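I have now listened to the new Sinaga record 19 times, mostly to find out if I like it. The first single sounds like a dishwasher with feelings. The second is the same dishwasher, slower. 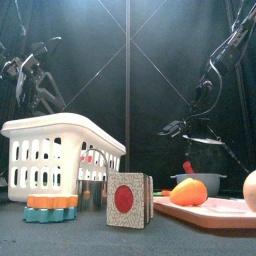 Hanne Keskinen

Anyway, my sister swears track four is a masterpiece. She also paid for the vinyl, so she would.

The drummer left in December to join Rirkia, and you can hear the hole where he used to be. They've filled it with handclaps.
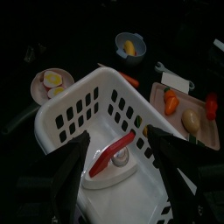

Songs I'd keep

"Plidiseo," and the last minute of the closer, when the handclaps stop.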